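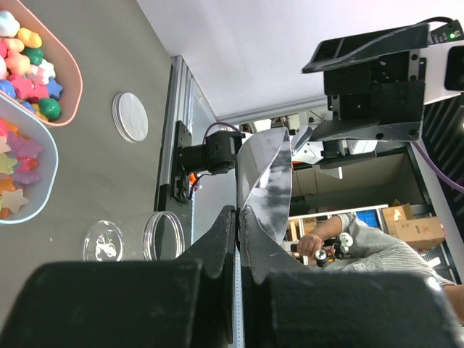 Two jaws, one bench: Osian Kneath on picking a gripper

Osian Kneath has a cold and a deadline, so we talk fast. He's been comparing grippers at Horgan since June and the write-up is due with Meirion Probert, who signs off the money. "Meirion wants one page. I've got notebooks."

The question on paper is simple. Keep the Idis jaws, the broad black ones, or move over to the Ilby set, which are lighter and cost more. Same arm, same controller, same objects. Each set gets 300 tries per object group and a tick or a cross. No half marks. "We did half marks at first. Bad idea. Everyone's half is different."

And the objects? Toys, mostly. Candy shapes and stars, in a pink tray and a pale blue and white one. Round lids. A clear ring of a pot. Kneath likes them as they come in awkward shapes and don't cost anything to lose. "A star has points, a blob doesn't. You find out quickly what your pads are doing."

The see-through stars have been the worst for the cameras. On one run the Idis jaws got 234 out of 300 of the solid ones, and he won't give me the figure for the clear ones until he's redone the lighting. "Don't print a guess. Meirion reads everything."

Then thin stuff. Curved shiny sheet, the sort that bends when you look at it. I ask which jaw he'd trust with it.

"Depends what you mean by trust. The wide jaw holds it flatter. The narrow one lets you get in beside things. But the shine, that's the real trouble — the wrist camera picks up reflections and the controller thinks there's an edge where there isn't one."

So is it a gripper test or a camera test? Long pause, bit of sniffing. "Both. Shouldn't be, but it is. I'd do it seperately if I had the time."

Wear comes up next. He changes pads after 8 sessions whether they look bad or not, having once left a pair on and spent two days blaming the software. Scuffed tips slip on lids first, he says. Stars later. He has a theory about why and I don't follow it all.

The Ariro controller gets off lightly. Setup took 30 minutes, the manual is poor, the force settings hold from one day to the next. "That's all I want from it. I don't want to be freinds with it."

Would he buy the Ilby set today? "For trays, yes. For sheet, no. Ask me again when I've done the lids." He means the flat ones, the ring pot is a separate list — he's already pulling his coat on and says he'll email me that bit.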